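The Rullgate auxiliary lighting harness is sold as a complete wiring kit for motorcycles fitted with aftermarket driving lamps. It comprises a fused main lead, a relay, a handlebar switch and two lamp connectors. This review covers its installation and its performance over a season of regular road use.

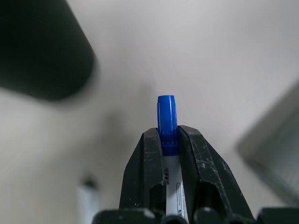

Brodness, Wednesday, May 7, 2025

The harness was installed on a mid-size touring motorcycle already equipped with a pair of Tikari driving lamps rated at 18 watts each. The work required removal of the seat, the left side panel and the fuel tank. The main lead proved long enough to follow the frame rail to the steering head without strain, and the branches to the lamps allowed full movement of the handlebars in both directions.

Each branch should be labeled before the tank is refitted. The manufacturer supplies all leads in black sleeving, and the printed diagram does not distinguish between the lamp feeds and the switched supply. This is the principal weakness of the kit. Owners without prior wiring experience may find the diagram difficult to follow.

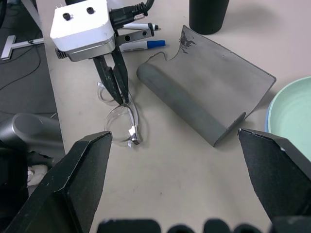

Markers and eye protection.

The relay is sealed and has a bracket for a single bolt. It showed no fault during the test period, which included sustained riding in heavy rain. The 30-amp fuse supplied is larger than a pair of lamps of this size calls for, and a lower rating was substituted before use. The switch is firm in operation and can be worked with winter gloves, although its indicator light is too bright at night.

At $55, the kit costs more than the comparable Gebretsadik harness, which omits the switch. The quality of the connectors justifies most of the difference. The harness is recommended for owners fitting lamps for the first time, provided that they obtain a clearer diagram before starting.

Contact the Reviews Desk | © 2025 Brodness Motorcycle Review | Back to top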